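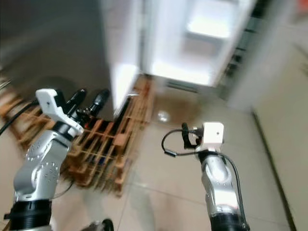

From: Delia Medina
To: Sarnville Home Kitchens list
Date: 19 Oct 2024
Subject: Re: Re: wine rack next to the fridge

Baiba Vītola wrote:
> A low wooden rack on the floor beside the refrigerator is the
> best place in a normal kitchen. The floor is the coolest part of
> the room, and every time you open the door the cold air rolls
> out over the bottles. We've had ours there since July and the
> wine is noticeably better. I would also move the oils down.

I'd like to believe this, having a slatted rack on the tile right by the refrigerator myself, but I don't think it holds up.

Start with the cold air. Yes, some of it falls out when the door opens. How long do you stand there with the door open? I get the milk and shut it. Whatever spills onto the floor has mixed with the room by the time the kettle boils, and meanwhile the refrigerator is running and giving off heat, which goes into the same kitchen. I don't see how the rack comes out ahead.

As for "noticeably better," compared to what? Did you keep a bottle of the same wine somewhere else and open them together? If you did, please post what you found, and I'll happily eat my words. If you only drank what was in the rack and liked it, so do I, most evenings.

I put a cheap Kodar thermometer down between the slats, left it overnight and read it before anyone was up. Then I moved it to the hall closet for a night. The closet won easily. It isn't a cellar – Arūnas gets 52 in his and is welcome to keep mentioning it – but it's dark, and no one walks through it carrying a casserole.

The walking through is my bigger complaint. A low rack in front of a refrigerator is in the way of the door, your toes and the mop. Mine is long enough that I have to think about where I'm standing before I reach for the vegetable drawer. You can't sweep under it properly either. Onion skins go between the slats and stay there.

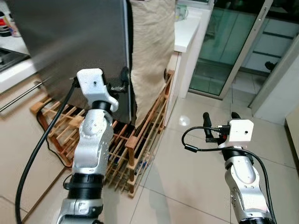
Nabil Hamdan wrote:
> Has anyone measured the door swing before buying one of these? The
> Prostdale page gives the length and height of the rack but says
> nothing about how much floor to leave in front. I have 108 inches
> of wall and the refrigerator is at the wrong end of it.

Measure with the door all the way open, Nabil, and then pull out a drawer. Some drawers won't clear unless the door is past square. I would lay newspaper on the floor in the shape of the rack and live with it for a few days before ordering. Prostdale does take returns, but you pay the freight, and these things are awkward to box up again.

On moving the oils down to the floor: I can't see the point. A cupboard away from the stove does fine for the amount any of us get through.

Sigita, you asked whether the wood needs sealing against drips. I don't know. Mine has never been sealed and has a few marks, which I can live with. I'd be wary of anything with a strong smell in a closed-up kitchen.

I'm moving the bottles to the closet and keeping the rack for potatoes, if I can find a wall for it that isn't next to the refrigerator. Baiba, the offer stands about the side-by-side tasting. I'll bring the closet bottle.

Delia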